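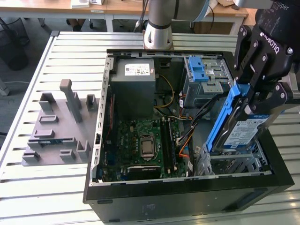 Why does the planner still need a hand-set approach pose for the drive bay, Jad Rawashdeh asks, when the new perception node already reports the pose of the case?

The short answer is that the two poses have different error budgets. The perception node, released internally in May as part of Latport 2, estimates the chassis pose from its outer edges. That is good enough to plan a collision-free transfer across the table. It is not good enough to align a caddy with the rails of a bay, where the gap on each side is small and the sheet metal does not line up exactly with the plastic shell around it. Until now we covered the difference with an approach pose taught by hand for each case model and stored next to the mesh. Every new model meant another teaching session, and every bent bay meant a correction to a file that only two people knew how to edit.

Latport 2 keeps the taught pose but demotes it to an initial guess. The insertion is now split into three stages, each with its own exit condition. The transfer stage ends at a standoff above the bay. The alignment stage runs a local registration against the bay edges and updates the target frame. The contact stage switches from position control to admittance control and searches in a small spiral until the force along the insertion axis drops. If that does not happen before the timeout, the arm backs out along the path it came in on and reports which stage failed.

Zhenhua Pan rewrote the trajectory handoff between the second and third stages. The old version stopped the arm, changed controllers and started again, and the pause was long enough for the force filter to settle on a bad offset. The new one zeros the filter at the standoff, with the load already in the fingers, and passes the last commanded velocity across the switch. The handoff window is 24 ms. Anyone who has tuned gains against the old behavior should expect to lower damping on the insertion axis.

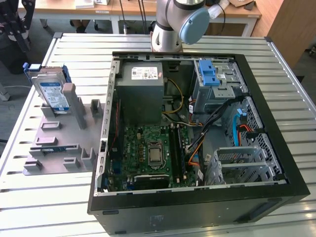

Grasp planning has changed less, but the part that did change will break existing configs. Grasps are no longer stored relative to the center of the object. They are stored relative to a named feature, and the feature has to exist in both the pick fixture and the place target. For the 3.5-inch drive, the feature is the upper edge of the blue caddy, whose tabs stick out on both sides when the drive stands upright in the rear slot of the tray. The tall post beside that slot is now part of the collision model as well. The old model treated the whole tray as a flat plate with a safety margin, so the planner would happily propose a wrist angle that put a finger through the post, then reject it at the last check and start over.

Graziella Sorrentino replayed the logged planning requests, 3812 in all, against the new collision model. Replanning after a late rejection fell sharply. Total planning time did not fall as much, as the extra geometry makes each check slower. A cached distance field for static fixtures should recover most of that, and Bautista Pereyra has a branch open.

Known issues: cables are still not modeled. The planner sees a fixed keep-out volume over the loose wiring next to the memory slots, and it is too large - on one case model it blocks the shortest route to the lower bay. The volume can be edited in the cell file under static_zones. Log files from the contact stage can grow past 600 MB in a long run if force recording is left at full rate; set force_decimate before starting.

Configs from the previous version need to be converted with the migrate script in the tools folder. It renames the grasp fields but does not guess the feature name, which has to be filled in by hand. Questions about the converter go to Sakda Wattanapong.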